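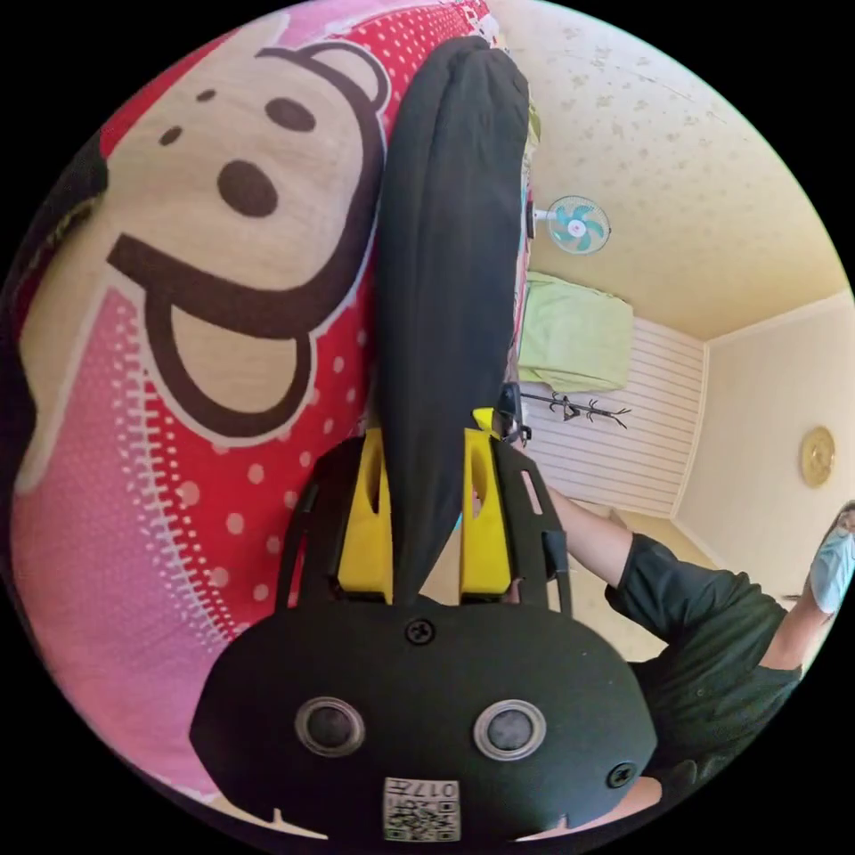 Black fabric against the red and pink polka dot cartoon print.

Search products, brands, item no. Search

Delus printed cushions and throws, cartoon series
Item no. 1312

We've been waiting for a print this loud! The Delus cartoon series comes in red and pink with rows of small white dots, and it does more for a tired sofa than a new lamp ever did. The pink gets lighter toward one side of the design, where dotted white lines curve across it, so the print looks a little different depending on which way you turn or fold it. We like it best with the paler part facing down.

The series comes as a cushion cover, a filled cushion and a throw, all in the same design. If your sofa is a plain dark color, start with one filled cushion and see how far it carries. On a kid's bed the throw is the one to get. It is big enough to tuck in at the foot and still leave plenty of dots showing.

Plain black goes really well with it, and most of us have something black lying around already. A soft scarf or a rolled-up jersey piece next to the print calms things down a lot. The Zikar plain range has a black that works nicely (smooth, creases a bit, shakes out fine), and we stock it by the piece.

Care
Wash the cover and the throw inside out on a cool, gentle cycle. Wash dark fabrics separately the first few times. Line dry if you can. The filled cushion is spot clean only, so if you have small children or a muddy dog, get the cover and use your own insert.

Sizes and stock
Cushion cover, zip on the short side: in stock
Filled cushion: in stock, ships in 4 days
Throw: back since December, 17 left
Zikar plain black, by the piece: in stock

Covers can be ordered in packs of 6, handy for a reading corner or a playroom floor. Orders go out from our Pasetell store, and you can pick up there too if you'd like to feel the fabric first. The Šimkus inserts we carry fit the covers snugly. Go for the firmer one if people are going to sit on it.

Page updated Saturday, January 24, 2026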